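Bring Back the Parts Counter

The last full-service hardware store in Davirville closed in December. It had been open for 73 years, and for the final ten of them most people in town, including me, used it mainly when they had made a mistake. You ordered the wrong size hinge, the weekend was half gone, and you drove down to the store to get the right one. Then you went back to ordering.

I am not going to argue that small stores deserve to live because they are small. Plenty of them were expensive and badly lit, and a few were run by people who did not like customers. What I want to defend is narrower. It is the parts counter, the long bench at the back where you put down the broken thing and somebody looked at it.

Last fall the handle on my kitchen window came loose. It is a Hukis window, put in by the people who owned the house before me. The handle turns a small square shaft, and the shaft had worn until it was nearly round at one end. I searched for the part for two evenings. I found handles that looked right but were listed for a different year, and a seller who would send me the entire locking unit for 364 dollars. I did not want the entire locking unit. I wanted a piece of metal as long as my finger.

I took the handle to the store. The man at the counter turned it over twice, went to a drawer, and came back with a length of square stock and a hacksaw. He charged me four dollars. The window closes fine.

A story like that is usually told to show that people are better than websites. I don't think it shows that. A website is much better than the man at the counter at having things. No shop that size could stock a tenth of what I can order from my couch. The trouble is that a catalog answers only the question you know how to ask. If you know the part number, it is wonderful. If you have a worn piece of metal and no word for it, the catalog has no place for you to start.

Most repairs start without the word. Few people who own a toilet know the name of each piece inside the tank, and there is no reason they should. They know that it runs all night. A good counter takes "it runs all night" and turns it into a part. That is real work, and for a long time it was folded into the price of washers and screws, so it looked free.

When the price of washers and screws came down, the work had nothing to pay for it. I think this is the whole explanation for what happened to these stores, and it does not require anyone to be a villain. We bought the easy items somewhere cheaper and brought the hard questions to the store. A shop cannot live on hard questions at four dollars each.

The usual reply is that the goods still reach us, and faster than before. This is true. The system that picks, sorts and ships small goods is very good at it, and I use it as much as anyone.
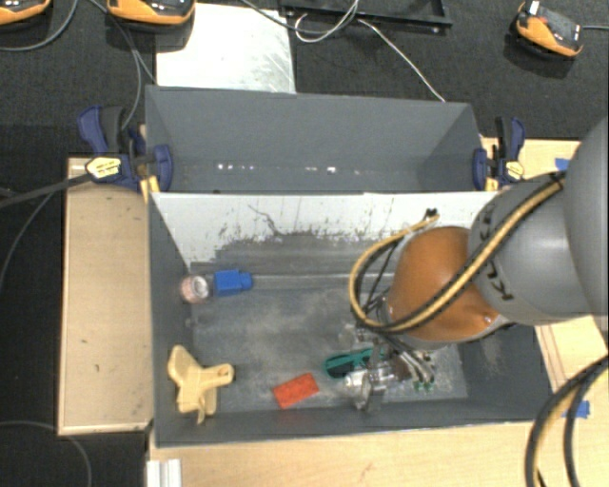
A robot arm lowers its gripper into a gray bin.

But speed helps only when the right thing is on its way. My brother-in-law replaced a shower valve last year and ordered the cartridge three times. Each one arrived the next morning, and each one was wrong. He had bought three cartridges and spent most of a week showering at the gym before a plumber told him, over the phone, to measure the stem. Every part of the delivery had worked well. What he lacked was somebody to say "measure the stem" on the first day.

There is also the matter of what gets thrown out. When a person can't name a part, the next easiest step is to replace the whole object. You can always name the whole object. It is a lamp, a fan, a faucet. So the lamp with a bad switch goes to the curb and a new lamp comes in a box. I have done this with a lamp. The switch would have cost less than the gas to drive to the dump, and I knew that at the time, and I did it anyway, as finding the switch looked like an evening's work.

I don't want to lecture anyone about waste. People are tired and a new lamp is cheap. I would only point out that the choice is being made for us by how hard it is to identify a switch, and that this is a problem with a known solution. We had the solution. It was a bench with a person behind it.

Some say that video has taken the counter's place, and to a degree it has. I have fixed a dryer with the help of a stranger's video, and I was grateful for it. But a video is about the stranger's dryer. It can't look at mine and tell me that the belt is fine and the pulley is what's squealing. It also can't tell me to stop. The man at the counter in Davirville once talked me out of a repair I had already bought half the materials for. He asked how old the water heater was, and when I told him, he said to save my money. He lost a sale by saying it.

So what should be done? I don't expect the old store to come back, and I would not ask people to pay double for paint out of loyalty. Loyalty wears off by the second can. The better idea is to stop hiding the price of the advice.

Liltley, two towns over, has been trying this. The town library there opened a parts desk in a former copy room. It is staffed on two evenings a week and part of the weekend. You bring in the broken thing, or the broken piece of it, and someone who knows plumbing or wiring or small engines tells you what it is called and what size it is. They write it on a slip. What you do with the slip is up to you. You can order the part online or drive to the big store by the highway. The desk sells nothing.

The visit costs five dollars, and the town covers the rest out of the same budget that used to pay for a second bulky trash pickup. In its first year the desk wrote 2000 slips. I went in March with a drawer runner, and I waited behind a woman with a pressure cooker lid and a teenager holding part of a bicycle brake. It took me longer to park than to get my answer.

I have heard two objections to copying it in Davirville. The first is that it would compete with the trades. I don't see how. The plumbers I know do not want to drive across town for a toilet flapper, and they say so. At Liltley a fair share of the slips simply read "call an electrician," and those are customers the electricians would not otherwise have had until something caught fire.

The second objection is that the people who know these things are getting old. This one is serious. The man at our counter had worked there for 34 years, and what he knew is not written down anywhere. You can't hire that at an entry wage, and you can't get it out of a manual. But I would say this is a reason to hurry. Knowledge of this kind is passed along by standing next to somebody while the broken things come in. Without the bench there is nowhere to stand. Liltley puts a younger person at the desk with an older one for every shift, and that cost is the largest line in its budget. It seems to me the best money they spend.

I visited Cáceres some years ago, and one afternoon I needed a strap mended on a bag. I was sent to a narrow shop that did keys, shoes, zippers and watch batteries. There was a line out the door. I had no Spanish for the piece I needed and did not need any, as I could put the bag down and point. I had the strap back before dinner. I can't say how that shop pays its rent, or whether it still does. I only remember how ordinary it seemed to everyone in the line.

Davirville has an empty storefront with a long bench still bolted to the back wall. The building is for lease, and the town already rents a room half that size to store folding chairs. The council takes up next year's budget this spring. I would like to see the parts desk on the list, with a fee attached and an honest figure beside it for wages, and I would like the people who say it costs too much to tell us what we now spend hauling away lamps.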